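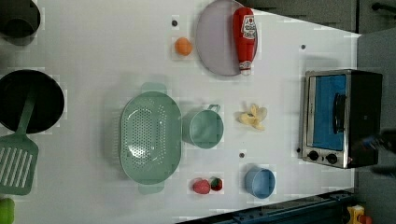 **Where do donated toy kitchen sets go before they reach the lending shelves?**

Each set goes first to the sorting table at the Carisley Toy Library, where it is laid out, checked against its inventory card, cleaned and bagged. A set is released for loan once the card has been initialed by two members of staff.

## Play Kitchen Collection: Changes to Lending and Returns

*April 1, 2026*

The Carisley Toy Library has completed its review of the play kitchen collection. The collection now stands at 42 sets, of which 28 are available for home loan. The remaining sets are reserved for schools, day care centers and the family room at the Culach branch.

The review was led by Meenakshi Menon, Collections Manager. It was prompted by the number of sets coming back with parts belonging to other sets. Play food is the most frequent source of confusion, as many households own similar pieces and the fruit in particular is easily exchanged by accident. Members are asked to compare the contents of the bag with the inventory card both on the day of collection and on the day of return.

Cards have been rewritten in plain terms. Cookware, tableware and play food are now listed separately, and each line gives the color of the piece. A colander and a cup of the same color will appear on separate lines. Pieces with moving or flexible parts, such as a banana with a peel that opens, carry a note asking the member to check for tears. 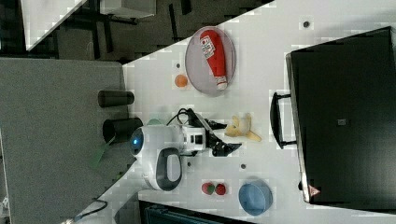
*Plate, ketchup bottle, strawberries and bowl on the white table, with the banana partly peeled.*

### Cleaning before return

Members are asked to return all pieces clean and completely dry. Hard plastic pieces may be washed by hand in warm water with a mild dish soap. Bowls and cups should be left upside down on a towel overnight. Colanders and slotted utensils should be brushed gently around the openings. Soft pieces should be wiped with a damp cloth and must not be soaked.

Dishwashers should not be used for any item in the collection. Labels on bottles and jars will lift in high heat, and replacement labels are not available for the older sets.

### Missing or damaged pieces

A set with a missing piece may still be returned on its due date. The member should mark the line on the card and hand the bag to the desk in person. Please do not leave incomplete sets in the Namboodiri Street drop box. The library will hold the record open for 28 days, and no charge will be made if the piece is found in that time.

Pieces that do not belong to the library should be reported to Rok Vlachou at the returns desk. Unclaimed items are kept in the Nukik cabinet beside the entrance, and members are welcome to look through it during opening hours.

### School loans

Schools may borrow up to four sets per term. Requests for the fall term must reach the library before the first day of September. Teachers who require duplicate pieces for group work should say so on the request form, as matching sets are limited.

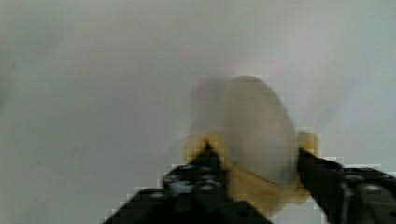

**How should soft play food be stored at home between uses?**

Soft pieces should be kept in the cloth pouch supplied with the set, away from heaters and direct sunlight. Heavy items such as pots and frying pans should be packed at the bottom of the bag, with the pouch placed on top.

Replacement pouches may be requested at either branch on presentation of a membership card.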